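Galeria: o braço Vukis, da bancada à câmera do punho

O Vukis começou como desculpa para gastar um saco de servos e virou o projeto mais divertido que já passou pela minha bancada. É um braço robótico de mesa, feito na oficina compartilhada Tundska e terminado na garagem de casa, com uma garra de 2 dedos e uma camerazinha presa no punho. Comecei a cortar as primeiras peças em novembro e desde então quase não teve semana sem alguma coisa nova para parafusar, soldar ou refazer.

A página junta o registro de como anda a montagem e as notas que fui rabiscando no caderno. Quem já mexeu com braço impresso vai reconhecer boa parte dos tropeços, e quem nunca mexeu -- experimenta, é uma delícia!

A base

A primeira base era leve demais e o braço inteiro dançava quando o ombro acelerava. A terceira versão leva uma chapa de aço por baixo e quatro parafusos direto no tampo. Ficou um tanque. O rolamento do giro veio da sucata da Tundska e rodou macio depois de uma boa lavada com querosene.

Ombro e cotovelo

Redução por correia nas duas juntas. Testei engrenagem impressa antes, e o barulho era de moedor de café. Com correia o movimento ficou tão silencioso que dá para trabalhar de noite sem acordar a casa. A tensão ainda é ajustada no dedo, com um esticador que desenhei em uma noite e que, para minha surpresa, aguentou tudo até agora.

A eletrônica

A placa controladora é uma Trevaskis de segunda mão, daquelas com conector de sobra. Queimei um driver logo na primeira ligação (polaridade, sempre ela) e desde então tem um fusível em cada eixo. Gastei 249 reais na fonte nova e foi o melhor dinheiro do projeto: acabaram os resets no meio do movimento.

A câmera do punho

Essa era a parte que eu mais queria ver funcionando. O módulo é minúsculo e o cabo chato desce por dentro do antebraço, passa pelo cotovelo numa folga de 3 milímetros e chega na base. Refiz esse caminho várias vezes até ele parar de beliscar na dobra. O suporte é de encaixe, sai sem chave, e isso ajuda muito na hora de mexer na lente.

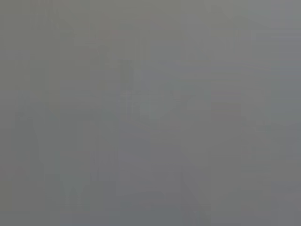 Vista da câmera do punho: cinza sobre cinza, contornos bem suaves e um pontinho rosado lá no alto.

O software que recebe as imagens se chama Gemside, nome que dei num domingo de chuva e que acabou pegando. Ele guarda cada quadro junto com a posição das juntas, e a pasta de testes já passou de 1.000 arquivos. Por enquanto ele só grava e mostra na tela. O próximo passo é achar uma peça na bancada e mandar a garra até ela, primeiro bem devagar e com a mão no botão de emergência.

A garra

Os dedos são impressos em PLA com uma tira de borracha colada por dentro. A borracha saiu de uma câmara de bicicleta velha e agarra que é uma beleza. Já levantou porca, caneta, rolo de fita e um limão. O servo da garra esquenta quando fica muito tempo fechado, então limitei a corrente no código e vou trocar a alavanca por uma mais comprida.

O que vem pela frente

Falta o anel de LED em volta da lente, falta o foco travado com uma gota de cola, falta a calibração da câmera com aquele tabuleiro xadrez que imprimi e deixei na gaveta. Também quero refazer a tampa do antebraço, que trinca sempre no mesmo furo. O desenho novo tem uma parede mais grossa e cantos arredondados -- já está na fila da impressora!

Os arquivos das peças vão para a pasta da Tundska assim que eu arrumar os nomes, porque "cotovelo_final_agora_vai_2" não ajuda ninguém.

Atualizado em 22 de fevereiro.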